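21/06/2021, Pravthorpe site, folding and sorting trial.

Crumpled cloths are to be taken one at a time and placed in the blue tray.
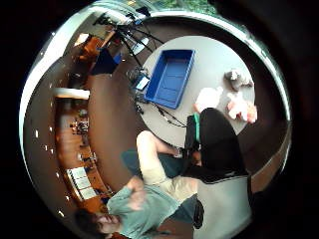 Wimico has set the target at 600 cycles before September. Operators now work in 40-minute turns.
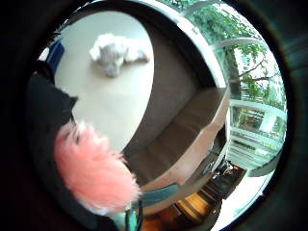 Will the sorting staff lose hours?
Their hours stay the same; part of each shift moves to demonstration work.

Wrist strain is to be logged after every turn.

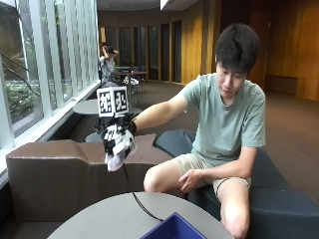

Cycle 428 is to be repeated tomorrow.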